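Veterans deserve a straight answer about their records

Dec 26, 2018

A man who served in the Army for more than 20 years should not have to prove it again every time he fills in a form. In Botville, that is what we are asking of people.

I left the service in February, nine years ago, and I have spent a good part of the time since then sitting beside other veterans while they wait on the phone. Most of them are not asking for anything unusual. They want a hearing test, a travel claim paid or a letter for a college that says which courses they took in uniform.

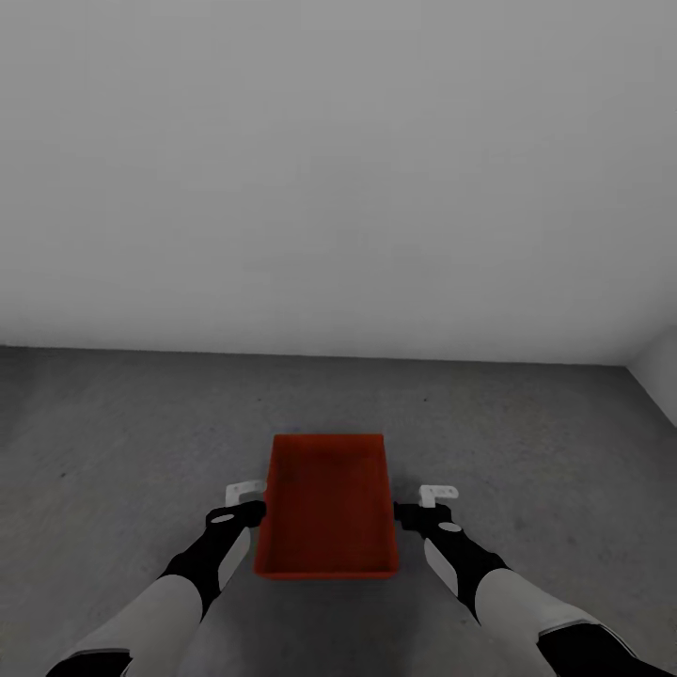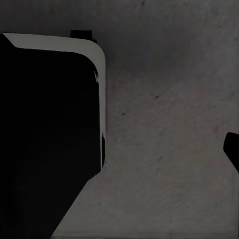 Computer-rendered views. The first shows a pair of robot arms and a red tray.

The county office in Lukis closed its front desk last year and moved its work to Haden, 63 miles away. The reason given was that most requests could be handled online. Some can. I have used the website and for a change of address it works well enough.

It does not work for a man whose discharge papers have his middle name spelled wrong. The form rejects him and tells him to contact the office. The office tells him to use the form. I know of one case that went round like that for 178 days, and the whole trouble was a single letter.

The county says 1,427 veterans live in its area. Many of them are past 70, and a fair number live out on the Lozano road, where the internet is poor and the bus runs twice a week. I can drive to Haden and back in an afternoon. A widow who gave up her licence cannot, and she is often the one who needs the papers most, as the pension stops until somebody has seen the marriage certificate.

I have heard the argument that a front desk costs too much. The last published figure for keeping the Lukis desk open two days a week was $95 a day in rent and heating, with the clerk's pay on top. The clerk was moved to Haden and is still being paid, so the saving is the rent and the heating. I would like to see someone on the county board defend that in public.

There is also a question of what gets lost. A clerk who sees the same people for years notices when one of them stops coming in. She knows who has moved in with a daughter and who never put in a claim for his back. I filed my own claim only after the clerk in Lukis asked me why I was standing up in a room full of chairs.

My request is a small one. Open the desk again on two mornings a week, in the library if the old room has gone. Give the clerk the power to correct a spelling mistake on the spot when the person brings a birth certificate. Put a telephone number on every letter and have it answered in office hours.

The board meets again in February. Anyone who has had a claim held up should write to it before then, with dates and copies of letters, and keep the originals at home.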